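Section 4: Receiving police and emergency alerts on your Garulus unit

July 9, 2020
By the Zellbridge documentation desk

This section continues from Section 3, where you connected the Garulus unit to power and to your home network. If the green light on the front is still blinking, please go back and finish Section 3 first. The steps below cannot be completed while the light is blinking.

The Garulus unit receives messages which are sent out by local police, by the county emergency office and by the state. These messages can be about a wanted person, a suspicious package, a missing child, a closed road or an order to stay indoors. The unit does not decide which message is important. It only passes on what the sender has marked, and you decide at which level it will make a sound.

4.1 Setting your area

1. Press and hold the round button until the screen shows AREA.
2. Enter your zip code with the arrow keys. Press the round button once after each digit.
3. When all five digits are on the screen, press OK.
4. Choose the distance. The factory setting is 15 miles.
5. Press OK again. The unit will restart by itself.

Note: If you live near a state line, add the second state under AREA > MORE. In February we changed the way how neighboring states are handled, and units with older software do not add them automatically.

Note: A longer distance does not give you better protection. With a very long distance you will receive many alerts for places where you never go, and our experience is that people then turn the sound off completely.

4.2 Choosing the alert levels

There are four levels. Each one can be set to Sound, Light only, or Off.

Level A, Immediate danger. Police ask everybody in the area to stay inside or to leave. This level cannot be set to Off. It can be set to Light only, but the unit will ask you two times to confirm it.

Level B, Search in progress. Police look for a person and give out a description or a vehicle plate. The factory setting is Sound between morning and evening, and Light only at night.

Level C, Request for information. Police ask the public for photographs, video or memories of a certain place and hour. There is no danger meant by this level.

Level D, Road and transit. Streets, bridges or stations are closed because of police activity.

To change a level:

1. Open LEVELS from the main menu.
2. Move to the letter which you want to change.
3. Press the right arrow until the wished setting is shown.
4. Press OK. If you leave the menu without pressing OK, the old setting remains.

Caution: Do not set Level B to Off on a unit in a shared building, such as a dormitory or a workplace, before you have spoken with the other people who depend on it.

4.3 Storing past alerts

The unit keeps the last 300 alerts in its memory. When the memory is full, the oldest alert is deleted and the new one takes its place. You can read the stored alerts under HISTORY, also when the network is down. Alerts which were canceled by the sender stay in the list with a line through the title. We keep them there on purpose, so that you can check if a description you heard yesterday is still valid today.

To save one alert permanently, open it and press the star key. Starred alerts are not deleted. Please remember to remove the star later, because starred alerts use the same memory.

4.4 Connecting a second unit

Many households want one unit upstairs and one downstairs. You need two Garulus units, or one Garulus unit and one Tăng bedside speaker. Both must be on the same network.

1. Place the two units in the same room for the pairing. They can be separated afterwards.
2. On the first unit, open LINK and choose SEND.
3. On the second unit, open LINK and choose RECEIVE.
4. Compare the code on both screens. If the code is the same, press OK on both.
5. If the code is different, press CANCEL on both and begin again with step 2.

The second unit takes over the area and the levels from the first one. If you change something on the first unit later, the second unit follows within a minute. It does not work in the other direction.

Caution: Keep the units dry. Do not put them on a radiator, in direct sun or close to a microwave oven. The metal of a refrigerator door can also weaken the signal.

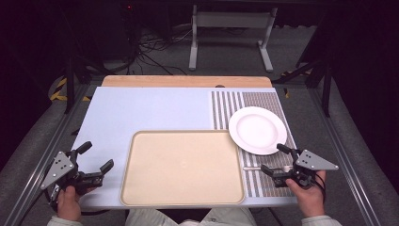 A customer wrote to us after the first edition of this guide that the second unit always spoke some seconds later than the first, and that the two voices together could not be understood. In a small apartment, the letter said, it was "worse than having no alert, because I heard only the word police and nothing after." We find this a fair complaint. Since the current software you can set the second unit to TONE ONLY. It will then give the signal tone, and only the first unit reads out the message.

To set the second unit to TONE ONLY:

1. On the second unit, open SOUND.
2. Choose VOICE, then OFF.
3. Go back one step and check that TONE is still ON.

4.5 Testing

Test the unit once after the set-up, and once again after every move to another room. The test message stays inside your home. It is not sent to the police or to any other office.

1. Tell the other people in the home that you are going to make a test.
2. Open TEST and choose the level. We recommend to begin with Level D, which has the softest tone.
3. Press OK. The message "This is a test" must be heard and must also be on the screen.
4. Repeat with Level A. The tone is loud. Do not hold the unit next to your ear.
5. Press OK to stop the tone.

If there is no sound, look first at the small switch on the back. It must be in the upper position. If there is sound but no text, restart the unit and repeat the test.

Note: The distance between the unit and the home router should be not more than 300 feet in open space. Walls make this distance shorter, and brick walls much shorter.

4.6 What to do when an alert comes

Read the whole message before you act. The first line gives the level and the place, and the last line gives the office which sent it.

When the alert describes a person, do not go outside to look for this person and do not follow anybody. If you think you have seen the person, call 911 and say where you are, what you saw and when. Say also if you are not sure. The dispatcher can work with an uncertain report, but it must be told that it is uncertain.

When the alert asks for video or photographs, do not delete or shorten your recording. Send it only to the address or number in the message. The Garulus unit has no camera and cannot send anything for you.

Please do not copy a description from the screen to social media without its date and hour. Old descriptions travel for a long time after the search is over, and a person who only looks similar can have serious trouble from it.

Caution: The unit is an addition to the alerts on your mobile phone and does not replace them. Do not switch off the emergency alerts on your phone.

4.7 Subscribing to the text archive

If you wish to read alerts on a computer, you can connect the unit to the Skilico archive. This is optional, and it needs a separate account.

1. Open ACCOUNT on the unit and write down the number which is shown.
2. Enter this number on the Skilico sign-up page.
3. Wait for the message LINKED on the unit.

The number is valid for one hour. After this time you must ask for a new one with ACCOUNT > NEW. If you give the unit away or sell it, open ACCOUNT > REMOVE before you do so, otherwise the new owner's alerts will continue to appear in your archive.

Battery operation and power failure are explained in Section 5.

Related
Section 3: Connecting Garulus to power and network
Section 5: Battery and power failure
Tăng bedside speaker: quick start sheet
Changing your zip code after you move
Skilico archive: searching by date and county
List of error codes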